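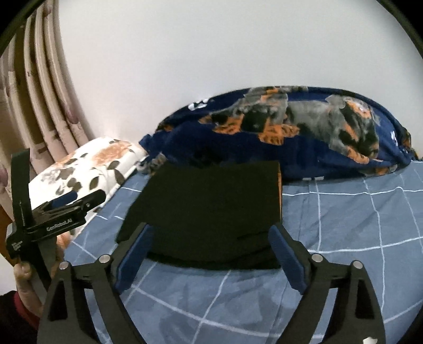 Navy print pillowcase on the blue-gray grid sheet, with a dark folded piece in front.

Surko Navy Print Pillowcase

I went back and forth on carrying this one. Most of what I sell is pretty quiet (stripes, checks, the grid sheet you see on the bed), and then Surko sent me a navy pillowcase covered in orange, gray and black and I put it on my own bed to see if I could live with it. I can! It's been there since October and I've stopped swapping it out when company comes.

The print is big and blotchy, so it doesn't read the same way from every side. Parts of it look like paws to me, parts look like some kind of animal, and then there are patches that are just color. If you like a tidy little repeat you'll probably want the plain navy instead. If you have a kid who's into animals, or you're a grown-up who is, go ahead and get this one.

What it's like to use

The fabric is a cotton and polyester blend, softer after the second wash than it is out of the package. It has a little weight to it, and on a well-filled pillow the print opens up nicely across the front. I use a fat pillow in mine because I read sitting up against the wall, and the seams have held up fine with me leaning on them every night. With a flatter pillow you get more loose fabric at the corners, and some of the print ends up in the folds.

There's no zipper. The opening is an envelope fold at one end, deep enough that the pillow stays put. I had zippers on my old ones and woke up with a dent in my cheek more than once, so I'm happy to see them go.

Washing

Cold water, inside out, with your other dark things. Mine let go of a little blue the first time and none that I noticed after that, but please don't put it in with white towels on day one. Tumble dry on low or hang it up. I don't iron it. You can, on the back of the fabric, medium heat, and it does look sharper for a night or so.

Sizes

Standard: fits the regular bed pillow most people have
Queen: same print, a bit more of it
King: out of stock right now, more on the way

The print is cut from a big roll, so yours won't land in exactly the same place as mine. One customer wrote to ask if she could choose where the orange goes, and I'm afraid I can't do that — they come folded and sealed and I'd have to open the whole box.

What goes with it

I like it best on the Peltent grid sheet, blue-gray with thin white lines. The lines are fine enough that the two patterns don't fight, and the navy looks deeper next to it than it does on plain white. I've tried it with the Peltent sheet in oatmeal too and that was okay, a little flat. For a blanket or a throw, keep it dark and plain. The Cabrera throw in charcoal works well and so does their rust one, if you want to pull the orange out.

If you're buying the sheet as well, put both in your cart and the discount comes off by itself at checkout. The sheet is sold on its own page, and it comes as a flat or a fitted. I'd go up a size on the flat if your mattress is thick.

Ordering

Pillowcases are sold in packs of 2. I had 50 packs in the first batch and about 10 are left in standard as I write this, with a few more than that in queen. The pillow itself isn't included, and neither are the sheet or the throw. I get that question a lot, so I'm putting it here.

Orders go out from Ormont in the morning, so anything you send me by noon leaves the next day. If the color isn't what you pictured, send it back unwashed and I'll swap it or refund you. Screens are funny with navy (mine shows it almost black in the evening), so if you're trying to match it to something, write to me first and I'll mail you a scrap of the fabric for the cost of a stamp.

Item number 155. Also comes in plain navy and plain gray, same fabric, same envelope end.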